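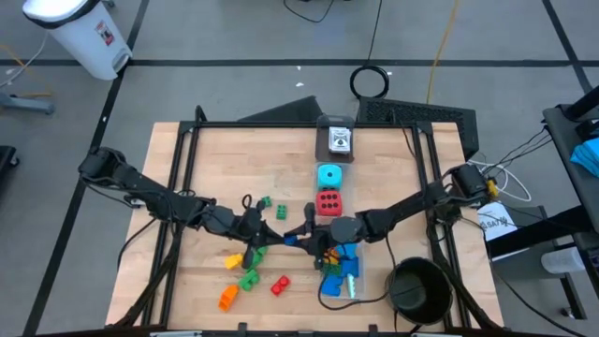

The two arms meeting over the table, with a tray of colorful pieces just below the grippers.

Kivi gripper pads, replacement set of 2

December 2023, by the Nedthorpe bench team
2 min read

Okay, so these are the new pads, and if you bought the old ones from us in August, please read this before you run your arms again!

I do most of my testing with toy bricks and foam dice, and on the old pads I kept getting drops. The left arm would carry a brick over for a handoff, the right one would close on it, and the brick would shoot out sideways. I blamed my code for a week (sorry, code). Then I pulled a pad off and found the glue line had let go along the inner edge, so the rubber was sliding on its backing every time the gripper squeezed. On one handoff the pad slid far enough that the two fingertips knocked together and the right arm faulted out. Nothing bent, but I didn't enjoy the noise.

The old pads started to lift after 200 grips on my bench. The new ones are molded onto the backing in one go, no glue at all, and I've taken a set to 500 so far with no lifting.

They fit the Kivi gripper and the older Mulano one. They do NOT fit the Memholm wide jaw, whatever the old listing said. That was my mistake.

To swap them, power the arms down first, all the way, not just paused. A paused arm still holds its grip and can nip you. Two screws per pad, snug is plenty. Run the open and close cycle empty a few times before you give it anything to hold.

If you've got the glued pads, stop using them and write to us with your order number. We'll send a new set free, and you can toss the old ones.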